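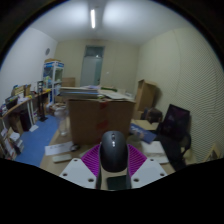
How do I get 20 years of junk out of a home office without losing my mind?
Posted December 25, 2022 by Inga

Okay, so I have the week off and I swore I'd finally deal with the back room. I've got old tax papers, cables for things I don't own anymore, and 5 boxes I haven't opened since we moved to Avmont. Every time I start, I end up reading old letters on the floor for an hour. Where do you even begin? My sister says rent a storage unit and be done with it, but that's $60 a month and I'm cheap!

Kenji Obi
Skip the storage unit. I had one for two years and visited it twice. Start with the paper, it's boring and you won't get sentimental. Set a kitchen timer for 20 minutes, make a keep pile and a shred pile, and put anything handwritten in a shoebox without reading it (I mean it, lid on). Then the unopened boxes. I'd do one a day and quit while you're still in a good mood.
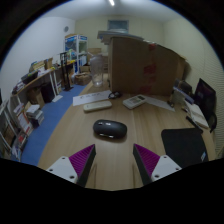
Sillow Neighbors Help Desk, Home & Tidy Team

ralusano
just throw it all out lol. worked for me

Marnie T.
Please don't toss everything! Check the tax papers first, some of them you'll want to hang on to. For small stuff like remotes and calculators, I clear off one desk and lay it all out where I can see it. Pop the batteries out of anything you're giving away. Cables go in one bag, and if you haven't reached into the bag by spring, off it goes.

Comments

Inga: Shoebox is already full, oops. But the shred pile is winning!

Kenji Obi: Get a bigger shoebox.

Dot: Do you take the cables to the library drop-off or the dump?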